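Edoneo Community Boards > Shared Premises > Furnishings and Upkeep
Topic: Cables, sofa and laundry in the multipurpose room
Replies: 5 | Views: 1,765

gronditz_facilities wrote:
Members are asked to comment on the proposed layout of the multipurpose room at Gronditz House before the new layout takes effect on 25th December. The proposal keeps the rolling whiteboard beside the sofa, with the metal shelving behind it. Laundry will continue to be sorted at the sofa. Comments should address the layout only. Booking fees are handled in a separate topic.

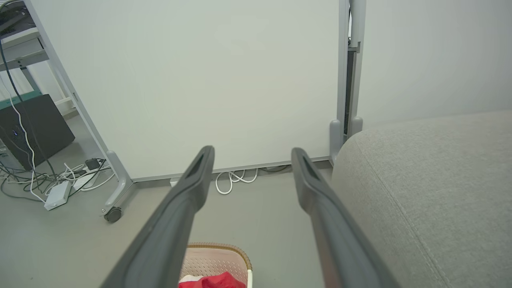
The white cables under the board are to be coiled, tied and placed on the shelving. The casters should be able to roll without crossing a cord. Any member who owns one of the cables should label it or collect it.

mumlow_desk wrote:
The Mumlow office supports moving the cables and objects to keeping the whiteboard where it is. A board on wheels next to a sofa arm will sooner or later be pushed into the upholstery. We had a seam repaired in October at our own site for this reason, and the invoice came to 91 dollars. We request that the board be stored against the opposite wall when not in use.

tenant_26 wrote:
I respectfully disagree with the previous post. The board is used for the cleaning schedule, and people read it while they fold. If it is moved across the room, the schedule will not be kept up. A strip of tape on the floor would be enough to show where the feet should stop.

I would also ask that the laundry rules be posted again. Red items are still being left with white ones, and the sofa is being used as a holding area.

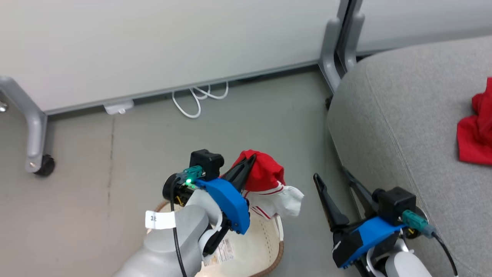 Reading time for this post: 1 min

The woven basket should be the only place for items waiting to be folded. Plain red pieces should go on one side and anything white or striped on the other. Loose tags and labels should be taken out of the basket before the next person uses it.

brandao_linens wrote:
Brandão handles the linens for 7 shared rooms, and we do not object to clothing being set on a sofa for a short time, provided it is fully dry. Gray fabric can pick up dye from a damp red garment, and the stain is difficult to remove. We would favor a second basket over a rule — rules about sofas are seldom followed.

tenant_26 wrote:
A second basket would take up the floor space that the first proposal is trying to clear. I maintain that one is sufficient if it is emptied daily.

gronditz_facilities wrote:
The comments have been noted. The cables will be tied and shelved as proposed. Floor tape will be tried before any decision is made on moving the board. The question of a second basket remains open, and members may continue to comment in this topic.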